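Imani Mollel
March 2025

1/ I've been making bar soap in Radport for six years and selling it for most of that time. People keep asking how I price it, so I'm going to write it down once and pin it.

2/ Start with weight. I sell by the bar, but I cost by the gram. Oils, lye, color, scent, label, band. If you only count the oils you'll come out thinking a bar costs next to nothing to make.

3/ My base is olive, coconut and a little castor. Olive went up twice last year. I didn't raise prices the first time and I should have. By July I was losing money on every wholesale order and didn't know it, because the spreadsheet still had the old olive price in it.

4/ So, rule one: update the ingredient prices every time you buy, even if it's just one jug. It takes two minutes.

5/ Color is cheap. Red clay and green clay both cost me pennies a bar, and I charge the same for either. Scent is where the money goes. A cedar blend can cost more than everything else in the bar put together. I dropped two scents over this and got some sad emails.

6/ Lye is also cheap, but shipping on it isn't. Split an order with another maker if you have one nearby.
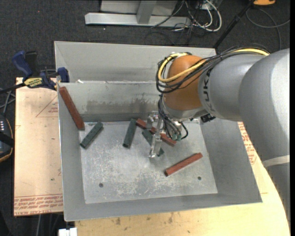
Reddish-brown and dark green bars in a gray metal bin.

7/ Next is cure time. My bars sit on racks before I sell them. That isn't labor, but it is money I've spent and can't use yet. If you're growing, every new batch ties up more of it. I ran out of cash once with a full rack behind me and rent due.

8/ They also lose water while they cure. A bar that weighs one thing on cutting day weighs less on selling day. Put the cured weight on the label. Weigh a few from every batch, because recipes with more water shrink more.

9/ Labor. I pay myself an hourly rate on paper, even in months when I don't take it. A batch includes measuring, mixing, pouring, cutting, trimming, wrapping, washing up. Washing up is the one everybody leaves out. Time one full batch with your phone and use that number.

10/ Waste. End pieces, crumbled corners, the batch that seized. I figure 6 percent and it has held up. End pieces go in a bag by the register at a low price and they sell fine.

11/ Add all that up and you have your cost. I double it for wholesale and double that again for retail. If the retail number looks silly, the recipe is too expensive or the bar is too big. Don't fix it by cutting your own pay.

12/ Wholesale is its own thing. My first shop account was Eslow, over on the harbor side. They wanted 500 bars and I said yes before doing the math. I made 19 cents a bar on that order. They were nice about it when I raised the price on the next one. They ordered fewer.

13/ I now have a minimum order and a written price list, and I send it before anyone asks for a discount. It saves a lot of back and forth.

14/ Markets: count the table fee, gas and your hours. I sold 3,156 bars last year across everything, and the markets looked like my best channel until I put my Saturday hours in. They came in second, behind people who reorder online.

15/ Correction on 14, I do other days too. Market hours, whatever day they fall on.

16/ Someone asked about software. I tried Cloren for a few months. It was okay for inventory, but I didn't need most of it. I'm back on a spreadsheet with one tab for ingredients, one for recipes and one for sales.

17/ Someone else asked about insurance. Yes, get product liability. Call a local agent and tell them exactly what you make. The quote I got was lower than I expected.

18/ Last question from the replies: no, I don't give out the recipes. Any basic soap book will get you a good olive and coconut bar. Run whatever you come up with through a lye calculator, every time, even if you only swapped one oil.

19/ I'll do shipping costs in another thread. I need to dig out the box receipts first.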